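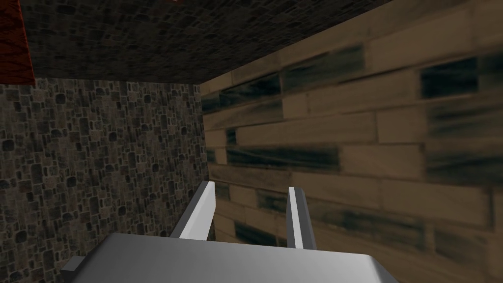
Surkton Cottage – Questions From Guests

What time can we arrive?
Check-in is from 2 pm and check-out is by 11 am. If your train gets in early you can leave bags in the porch.

How many does it sleep?
Up to seven, in three bedrooms. A travel cot is available if you ask when booking.

Is there parking?
Yes, for two cars. Larger vans should use the public car park on Villier Lane, a short walk away.

Can we bring a dog?
One well-behaved dog is welcome from May onwards. Please keep it off the beds and out of the walled garden.

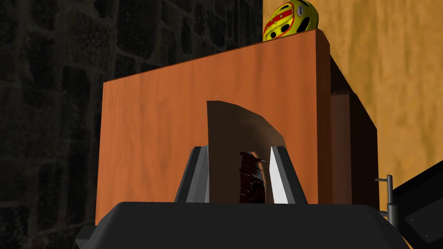

How does the heating work?
The radiators are on a timer, which you can override from the hall. The stove is for guests to use as well – the first basket of logs is included, and more can be bought from Dotby Stores.

Is there wifi?
Yes, but it is slow upstairs. Phone signal is poor on most networks.

What if we need to cancel?
Tell us at least 12 days before you arrive and we will refund everything except the deposit.

Who do we contact during our stay?
Farhad Golestani looks after the cottage. His number is on the back of the kitchen door.

Last updated Oct 27, 2021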